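Two halls and a very long queue: a visit to the Daltov kitchen and home fair

I went to Daltov for the pans. I should say that at the start, so that anyone hoping for a balanced account of the wallpaper can leave now. I have been cooking on the same four pans for most of my adult life, two of them are past saving, and the fair's website promised "every surface, every base, every budget" under one roof. It was two roofs, as I found after walking the length of the first one.

Getting there is easy enough if you ignore the official directions. They send you to a car park on the far side of the ring road and then ask you to trust a shuttle bus. I trusted it for twenty minutes and then walked. The entrance is round the back of Hall A, past the bins, and the queue for people who had already paid was longer than the queue for people who hadn't. A man with a lanyard told us this was normal in March.

Inside, the first thing you meet is worktops. Then more worktops. Every stand had a slab of something tilted up under a spotlight, and a young person next to it ready to tell you that you could put a hot dish straight down on it. I asked three of them whether I could see this done. One laughed, one gave me a leaflet and one said the hot dish was "with a colleague". I have the leaflet. It says the surface is "heat-friendly", a word that could be used of me in August.

The pans were at the far end of Hall A, and things got better from there, though slowly. Disow had the biggest stand and the loudest demonstration, with a chef in a headset frying an egg every few minutes and sliding it on to a plate to applause. I have seen this trick at fairs since I was a child and I have yet to see anyone do it with a pan that has been through a dishwasher. When I asked how the coating would look after two years, the chef said it came with a guarantee. I asked what the guarantee covered. He started another egg.

Dendetti, across the aisle, were quieter and easier to talk to. They make steel pans and nothing else, and the woman on the stand let people pick them up, tip them, bang the lids and generally behave as if they were in a shop. She was frank that the handles get hot on the smaller ones. She was less frank about the price, which was printed on a card turned face down. It was 400 for the set, fair price, reduced from a figure I doubt anyone has ever paid.

I do like plain steel. It goes in the oven, you can scrub it, and when it goes brown on the bottom you can pretend that was the idea. A good long handle matters more than most makers seem to think, and so does a hole in the end of it, if like me you have no cupboard space and hang everything off a rail. 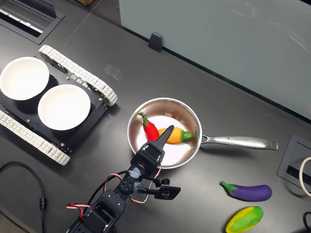
Stainless steel saucepan with toy peppers, handle to the right.

My quarrel is with the claims made about steel this year. I counted the word "professional" on a single Disow box and gave up before I reached the bottom. Two stands told me their base was thicker than anyone else's and neither had a cut-through sample to prove it. A third had a sample but kept it behind glass, with no scale. If you are choosing a saucepan, my advice is the same as it was before I went: lift it with one hand, imagine it full of potatoes, and see whether your wrist agrees with the salesman.

Lunch was in the link between the halls. There was a soup, a sandwich and something called a bowl. I had the soup, which was lukewarm and mostly carrot, and ate it standing at a ledge beside a display of bathroom taps. Considering how many hobs were switched on within sight of us, I thought they could have managed better.

Hall B was billed as "The Talks". I had put a ring round one of them, Armelle Coste on how long kitchen things ought to last, and it was the best half hour of the day. She used to repair small appliances and now writes about them, and she has no patience at all with the word "lifetime" on packaging. Her question to the room was whose lifetime was meant. She had brought a kettle, a whisk and a mandolin, all broken, and took each one apart to show us the part that had gone. In every case it was a small piece of plastic doing a job that metal used to do. The makers' names had been taped over, which I thought was a pity.

She lost me a little at the end, when she suggested we should all be willing to pay double for things that can be mended. Perhaps. I have paid double before and got the same small piece of plastic. Somebody near the back put this to her more politely than I would have done, and she said the answer was to ask for the spare parts list before buying. I went straight back to Hall A and tried it. Dendetti had a list, on one side of paper, with lids, knobs and screws on it. Disow said it would be on the website. I have looked, and I can't find it.

The rest of Hall B was lighting and storage. Charpentier had built a whole pantry, with a sliding ladder and jars of pasta arranged by colour, and people were queueing to be photographed in it. The drawers ran beautifully. I opened one and shut it several times for the pleasure of it, until I saw the price for the run of units. I would want the pasta included.

The organisers say there were 2,000 products on show. I can believe it, although a fair share of them were the same chopping board in different woods. What I missed was anybody cooking an ordinary meal from start to finish, with washing up. An hour of that would tell you more than all the eggs put together.

Practical notes, for anyone going before it closes. Stand 31 in Hall A sharpens knives while you wait and does a decent job, but wrap yours properly or they won't let you past the door. The cloakroom takes coins only. The toilets in Hall B are better than those in Hall A and have no queue. Bring your own lunch – there are benches outside by the loading bay, out of the wind. Fair prices on pans can be had by phone until the end of the month if you keep the stand's card, so there is no need to carry a boxed set back to the shuttle bus.

I came home with one small Dendetti saucepan, bought on its own after some discussion, and a peeler. The peeler is excellent. I'm still making up my mind about the pan.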